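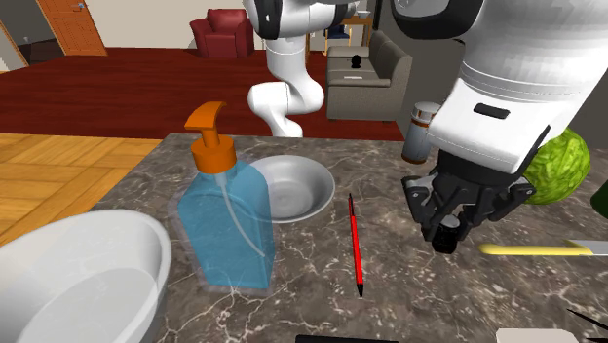 Fig. 1. Gray marble countertop with household objects (computer rendering).

Unit 14: Reading a spa or skin care label
Handout, 5/25/21

Start with the word "detox." Ask which toxin, how much of it, and how anyone measured it leaving the body. The Flerwood salt scrub leaflet answers none of these. Sweat is mostly water and salt, and your liver and kidneys do the real clearing.

"Clinically tested" means a test took place. It doesn't tell you the result. The Pekmont clay wrap leaflet cites a trial of 22 people over 2 weeks with no comparison group. Twelve said their skin felt softer. Would plain warm water have done the same? The leaflet doesn't say.

"Natural" has no fixed meaning on a cosmetic label. Poison ivy is natural.

Inch loss after a wrap: check where the tape was placed, who held it, and whether anyone measured again the next day. Tight bandages press fluid around for a while. That isn't fat.

For next class: bring one label from home. Underline each claim you could test and cross out the rest. Read the Drornthorpe seaweed soak brochure, pages 12 to 14, and be ready to say what you'd want to see before paying for it.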